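9/11/26

I sold half of my Feltard shares this week. I bought them in August of last year, and for most of that time I did nothing but reinvest the dividend.

What changed is the debt. Feltard borrowed to buy Mikuš, and the interest bill now takes up most of what used to be spare cash. The price hasn't moved much yet. I think it will when the next results come out, and I would like to own less of it by then.
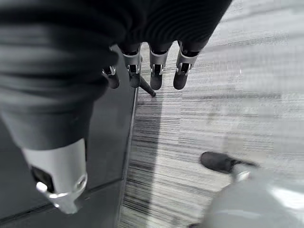
Fingers pointing at the floor.

Graça Abreu wrote to ask why I didn't sell all of it. I still like the business, and I have been wrong about timing before. I sold Ludard at 47 and watched it keep going without me. Selling half is how I deal with not knowing.

The money is in a savings account for now. It came to a bit over $1,000, so this is not a big decision for anyone but me.
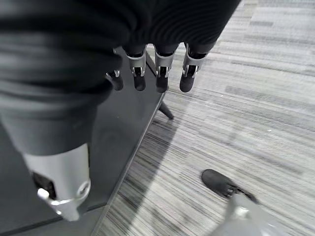

Normunds Zariņš thinks I should put it into Cinditeck. I read their last two reports and I can't work out where the profit comes from. Sales are up and cash is down. There may be a good explanation, but I couldn't find it, so I'm passing.

I now hold 6 stocks and one index fund. The fund gets $260 a month whatever the market does, and that part of the plan stays the same.
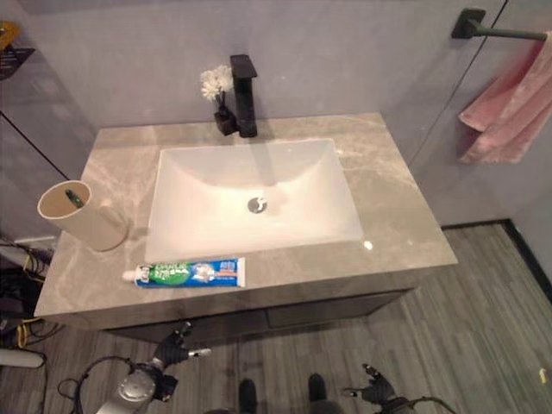 Black faucet, marble-patterned countertop.

I'll post the updated table after Feltard reports.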